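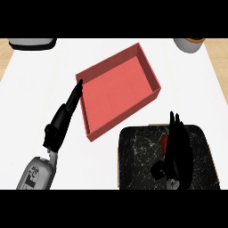
oldgarage_dee wrote:
I'd leave the wall charger alone for the first winter and just use the plug you've got. We did, and I don't regret it one bit.

Search this forum Go Advanced search

Home charging: is the regular outlet enough?
6 min read

July 2023

plumtree_wagon
Thank you Dee, and hello everybody. I should have put more in my first post, so let me back up. We pick up the car in August (our first electric one, and we're pretty excited, my husband has already cleared out his half of the garage, which took two weekends and one argument over a canoe). My drive is about 27 miles a day, to Drandton and back, mostly on the county road, and then a bit of running around on weekends. The garage has one ordinary outlet by the side door. I had an electrician out from Lernlow and the quote came to $1,262 for a new circuit and a wall charger, with the charger itself included, a Tăng. I nearly said yes on the spot because he was so nice, but then I read Dee's post and now I don't know what to think!

oldgarage_dee
Well, he may be nice and the price may be fair too, I'm not saying otherwise. But look at your driving. You come home at suppertime, you plug in, the car sits there until breakfast. Ours pulls 12 amps off a regular outlet and it easily puts back a drive like yours overnight, with some left over. If you find you're getting behind, call the electrician then. You'll know a lot more about what you need after a few months with the car, and you may decide you want the charger on the other wall anyway, once you find out which end of the car the port is on and how you like to park.

hatchback_hal
I have to disagree with Dee a little, and she knows I say it with affection. My trouble is with the outlet. A garage outlet in an older house was put there for a drill or a shop vac. It was never meant to run hard for ten hours a night, every night of the year. Mine had gone brown on one side before I noticed the plug was warm. No harm came of it, but I slept badly for a week. If plumtree goes the slow route, fine, but have somebody look at that outlet first, and find out what else is on the circuit. Mine shared with the chest freezer, if you can believe it.

plumtree_wagon
Oh dear. Ours is where we plug in the freezer too.

oldgarage_dee
Hal is right on this one and I should have said so. We had ours swapped for a heavy-duty outlet on its own circuit before we started, and I'd forgotten all about it. Please don't charge on the freezer circuit, plumtree. Either the breaker trips and you lose the venison, or it doesn't trip and that's worse.

cerville_commuter
Can I put in a word for just spending the money? I live out past Cerville and I did the slow thing for six months. Most of the time it was fine. Then there would be a day when I came home nearly empty, had supper, and my sister called from across the county needing a ride, and there I was doing sums in the driveway. It happened often enough that I got tired of thinking about it. With the wall charger I stopped thinking about it. Also, if you have to pay for a new circuit and a better outlet no matter what, you've already bought a good part of the job, and the same electrician is already standing in your garage.

hatchback_hal
I'd ask him to split the quote, then. Circuit on one line, charger on the other, labor separate. If running the cable is most of it, you might as well have him run one heavy enough for a wall charger and put off buying the charger itself. Mine did it that way and I was glad of it later.

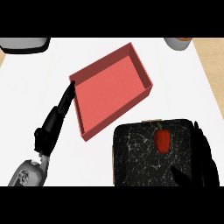 Re: Re: Home charging: cold weather

slow_lane_june
Jumping in from the other thread, and I hope it's all right to bring up winter, which I don't see here yet. On a regular outlet in January a fair bit of what you're putting in goes to keeping the battery warm, so the miles come back slower just when you're using more of them to run the heater. My car lives outdoors under a carport, so I get it worse than most of you. I made it through two winters that way and never got stuck, but there were mornings I left with less than I wanted and drove with my coat on.

oldgarage_dee
June, we're in a closed garage and I hardly noticed. I think plumtree would be all right. I will admit it was a mild winter.

cerville_commuter
A mild winter! Dee, you left that out the first time.

oldgarage_dee
I did and I stand corrected. I still say wait.

slow_lane_june
One more thing while I'm here. Set the car to finish charging close to when you leave, if it lets you. The battery is a little warmer when you set off and it made a difference for me. And warm up the cabin while you're still plugged in. It's a small luxury and I'd never go back to scraping.

plumtree_wagon
You are all so kind, I read the whole thing out loud over supper. I called the electrician and asked him to split the quote the way Hal said, and he didn't mind at all. He's also going to look at the side door outlet and tell us about the freezer business. My husband is on cerville's side (he does not like thinking about things) and I'm leaning toward Dee, but with the heavier cable put in now. Does anybody know if the power company out toward Drandton gives anything back on the wiring? Their website sent me around in circles.

hatchback_hal
Call them, don't bother with the website. And ask before the work is done. I asked after, and they wanted a form signed ahead of time, so I got a very pleasant phone call and no check.

plumtree_wagon
Calling tomorrow morning. I'll report back.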